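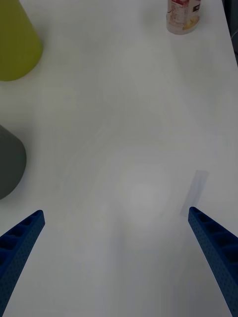
Two blue gripper fingers, open wide, over a white table.

Learning Shelf > Machines > Robots > Rules for Robot Helpers

Rules for Robot Helpers

A robot arm can pick things up and put them down all day. It does not get bored, and it does not know when it is about to bump into you. That is why people who work with robots follow rules.

Some rules are for the people who build the robot. Some are for the people who stand near it. A few are written down in long documents called standards. A standard is a set of rules that many people have agreed to use, so that a robot made in one city is as safe as a robot made in another. One book of rules at the Denano workshop is 483 pages long. You do not have to read it. These are the main ideas.

Keep your hands out

The part of a robot that holds things is called a gripper. Many grippers have two fingers that close toward each other. If your finger is between them, it can get pinched. Never reach into an open gripper, even when the robot is still. A robot that is not moving may only be waiting for its next instruction.

Know where the stop button is

Most robot arms have a big red button called an emergency stop. Anyone may press it. You do not need to ask first, and you will not be in trouble if it was a false alarm. At Denano, everyone who visits has to point to the button before the robot is turned on.

Slow down near people

When people are close by, a robot should move slowly and push gently. The Denano arm has a speed limit of 200 millimeters per second when visitors are in the room. That is slower than you walk.

Stay behind the line

There is a yellow line on the workshop floor, 910 millimeters from the table. Visitors stay behind it while the arm is working. Long hair is tied back and loose sleeves are rolled up.

Look at the table first

Before a job starts, a grown-up checks what is on the table. Cups and bottles can tip over if the arm hits them. Small flat things, such as a bit of clear plastic, are easy to miss on a white surface. Anything that is not part of the job gets moved away.

Who checks the rules?

Kha Hầu is a safety inspector. She has a list of 11 checks and goes through it every February. If one check fails, the robot stays off until it is fixed.

Words to know

Gripper: the part of a robot that holds things.
Standard: a set of rules many people agree to use.
Inspector: a person who checks that rules are followed.

Related pages
What Is a Sensor?
How the Stateck Sorting Machine Works
A Visit to the Jacquet Bottle Factory
Robots on the Farm

Contact us | Copyright Jemudeo Learning Shelf | Back to top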